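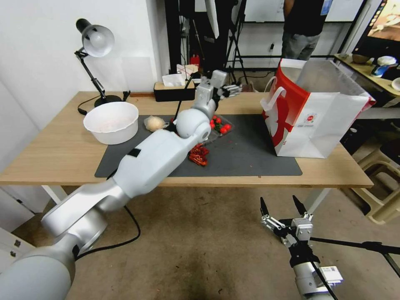

4.2 Work surface and sorting error

Seed cleaning by hand is usually done at whatever table is to hand, and the older guidance says little about the surface beyond asking that it be level and free of draughts. We had expected the surface to matter mainly for comfort. The results from the three sites suggest that its colour also has an effect on how many damaged seeds are missed, at least for the pale-coated species.

Sorters at Altholm and Dunleavy worked on bare light wood during the first half of the study and on a dark mat during the second. Hatness did the same in the opposite order. A light wooden table with a dark grey mat over much of the top can be seen in Figure 3. Mats were wiped down between lots, and no sorter was asked to change surface part-way through a lot.

In total 367 lots were sorted and rechecked. Of these, 237 were pale-coated (parsnip, lettuce, white-seeded lettuce crosses and two of the squashes) and the remainder were dark-coated, mostly leek and onion. Each recheck was done on a sample of 50 seeds drawn after the lot had been stirred and halved, following the method set out in Section 3. The person rechecking did not know which surface had been used.

For the pale-coated lots, the share of damaged seed left in the sample was lower when the lot had been sorted on the dark mat. The difference was largest for parsnip. Parsnip seed is flat and papery, and a split along the margin is hard to see against a surface of much the same colour. For squash the difference was small, which we would expect from the size of the seed. Lettuce fell between the two, although the Dunleavy lettuce lots were uneven in quality before sorting began and we would not put much weight on them taken alone.

For the dark-coated lots the pattern was weaker and ran the other way. Leek seed sorted on bare wood was a little cleaner than leek seed sorted on the mat. Onion showed no clear difference. Several sorters said that black seed was tiring to look at on a dark ground, and one at Hatness asked to put a sheet of white paper under her onion lots. This was refused during the trial but would be sensible in ordinary practice.

4.3 Time taken

Sorting time was written down by the sorters themselves on the lot card. The cards are not precise. Breaks were sometimes left in, and at Altholm the start time was missing from a number of cards in November, when the room was being shared with the packing of the spring orders. We have left those cards out of the comparison of times but kept the lots in the comparison of errors.

With that limit in mind, pale-coated lots did not take longer on the mat. We had thought they might, as seed rolls less freely on a textured surface and has to be pushed along with the card or the side of the hand. Sorters mentioned this drag often in the first week and hardly at all later on. Round seed was the exception — leek and onion tended to run off a smooth wooden top, and those who had lost seed to the floor before preferred the mat even where it made the seed harder to see.

Some of the difference between sites comes from experience. The Dunleavy group had sorted together for several seasons and used a shared order of work: chaff first, then broken seed, then off-types. At Hatness each person worked in their own way. We did not try to make the sites match, and the comparison in Table 5 is within sites only.

4.4 Lighting

Lighting was noted but not controlled. Altholm has north-facing windows and used daylight for most lots. The other two sites used overhead strip lights, with desk lamps at Hatness on request. Glare from varnished wood was a complaint under the strip lights, and it is possible that part of what we report as an effect of colour is an effect of shine. A dull pale mat would help to separate the two. Ansel Brannigan, who ran the Altholm sessions, has since tried an undyed felt cloth with the Evirura parsnip, a local selection with a very thin margin, and found it no better than the bare table. His lots were few and were not rechecked blind, so they are not included in the figures given here.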